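Open day at Benkirane

I drove out to Wiltaldale in December for the Benkirane open day. It was mostly automation gear, with one corner given over to how they teach the machines. Parking was a paddock, entry was free, and by ten in the morning the line for coffee was longer than the one for any of the robots.

The main hall had a palletizing cell from Toltetti running behind a fence. It was rated at 400 cartons an hour and it was loud. I watched it for a few minutes and moved on.

I spent most of my time in the smaller room at the back, where people work through small handling jobs with a gripper in each hand. The job during my slot was a clear plastic box with a hinged lid and a grid of compartments inside. Sessions run 90 minutes and they had 253 of them logged on the wall chart. 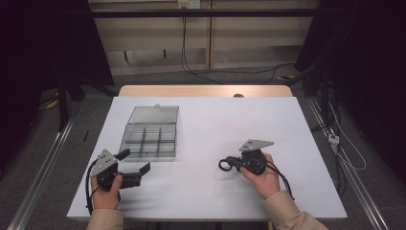 One visitor beside me wanted to know why you wouldn't just use your fingers, and was told that the robot hasn't got any, so the person has to learn to work the way it will. It seemed a fair answer. I had a turn afterwards on a practice table and dropped nearly everything — the grippers are easy to close and hard to aim.

I skipped the talk by Flistasmont, which was full. I'd go again next year, but earlier, and with my own lunch.

Contact | © All posts and photos by the author | Back to top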